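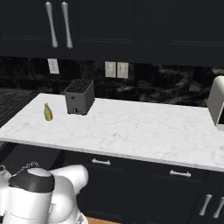
Kitchen Arm: notes for the shared workshop evening

Slot is after the tea break, Monday. Keep it under half an hour. Vikas has the laptop, I have the clicker.

1. Hello

Say who we are. Vikas Semwal did the motor side, I did the simulated kitchen and most of the swearing. Shakuntala Nishad lent us her bench, her good vice and a whole winter of patience, so thank her early (last time I forgot and felt awful).

The project is called Kokine. We want an arm that can reach over a worktop and pull open a drawer, built with the tools in this room. That's the whole ambition and I think it's a brilliant one!

2. Why practise in a rendered kitchen first

Our first real gearbox lasted one afternoon. Pass it round, mind the teeth. After that we agreed that every new movement gets tried on screen before the motors are switched on.

The rendered kitchen has dark cupboards, a pale marble worktop and bar handles on the drawers and doors. Handles are what we care about. A horizontal pull wants a different wrist angle from an upright one, and you can find that out in a minute on screen - on the bench it took us a weekend.

The toaster matters too. Ask the room: how would you get past it to the wall? Let them argue for a bit, it's good fun.

3. The numbers slide

836 practice reaches so far on screen. Almost 300 of those were a waste, as I had the worktop height wrong by the thickness of the slab. Own up to this cheerfully.

The black and white test view runs from 0 to 255, and dark handles on dark doors all sat down at the bottom end. Silver ones are so much easier to pick out. Vikas can explain the threshold if anyone asks, but don't let him start on lenses.

4. The real one

Walk over to the bench. Covora is the shoulder, Nivell is the wrist (we name the parts, it helps when you're shouting across a workshop). Show the cable run along the top and say why we left slack at the elbow.

Let Vikas do the slow sweep. Everyone behind the tape, please. Stop button stays in my hand.

5. What's next

A softer grip. A proper drawer screwed to the bench, with a stiff runner so it fights back a bit. If anyone has an old kitchen unit going spare, we'd love it.

Questions until 9, then chairs back against the wall.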